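Suture needle (curved)

A curved suture needle is a small length of metal bent to part of a circle and used to carry thread through tissue. Parts: point, body, swage. The swage is the end where the thread is fixed. Older needles had an eye like a sewing needle and were threaded by hand – slow, and the doubled thread dragged on the way through.

Shapes

Named by how much of a circle they cover. Quarter, three-eighths, half, five-eighths. Half circle is common in deep or narrow spaces, where there is little room to swing the wrist. Straight needles are mostly kept for skin.

Points

Taper points push tissue apart and suit soft organs. Cutting points have sharpened edges, used for skin and other tough layers. Blunt points exist too, for tissue that tears easily.

Holding and passing

The needle is gripped by the jaws of a needle driver, normally past the middle of the body and toward the swage. Held too near the point it wont travel far enough; too near the swage and it may bend. The point goes in close to a right angle and the body follows its own curve. A second instrument steadies the tissue or takes the needle on the far side.

Thread

Absorbable or non-absorbable, braided or single strand. Dark dyes are widely used becuase pale thread gets lost against tissue. Braided holds a knot well, single strand slides easier.

Practice and supply

Basance lists 102 needle and thread pairings, up to 470 if lengths are counted separately. The Flolura practice pad, made by Zeman, is sold for training and rated by the maker for 500 passes. Mesten packs loose practice needles in boxes of 2000 – not sterile, not for patients.

See also: needle driver, surgical knot, ligature
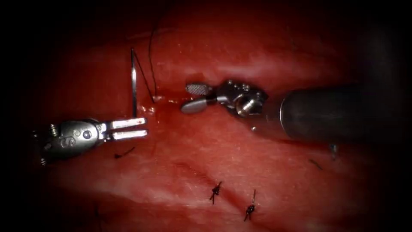
Category: Suturing
Curved needle and dark thread at the tissue surface, between two instruments. Jaws of the left one slightly open.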